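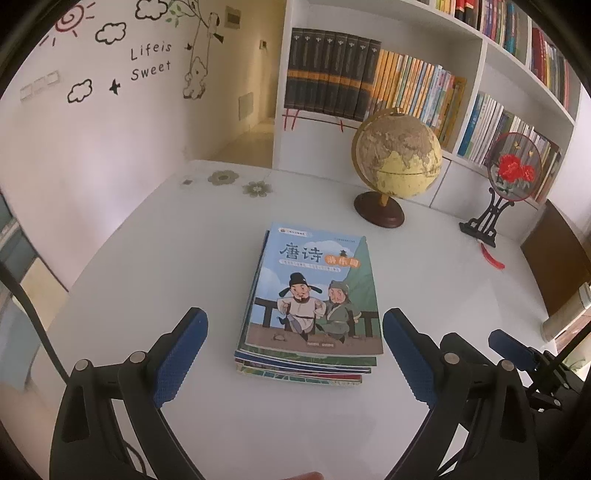 3.2 Materials and setting

Figure 2. Reading corner with the stack of picture books on the white table; the top volume is titled 唐诗 (Tang poems). A globe and an embroidered peony screen stand behind the stack.

The study concerned how shared reading areas are furnished and how the furnishings bear on the choice of books. Each corner was recorded in May, in the morning, before any child had entered. Items were assigned to one of 2 classes: reading matter, and display objects with no text intended for reading. The globe and the embroidered screen in Figure 2 fall in the second class. Wall decals were coded separately, including those with wording, such as "Life is Sweet".

Picture books lying flat on a table were treated as offered; volumes standing on shelves were treated as stored. The distinction follows Qureshi's coding sheet, with one change: a stack was entered under the title of its top book, as lower covers are hidden until the stack is moved. Thin books show little of themselves from the side beyond a colored edge.

Table height and the distance from table to shelf were measured to the nearest 10 mm. Distances over 1000 mm were coded as separate zones.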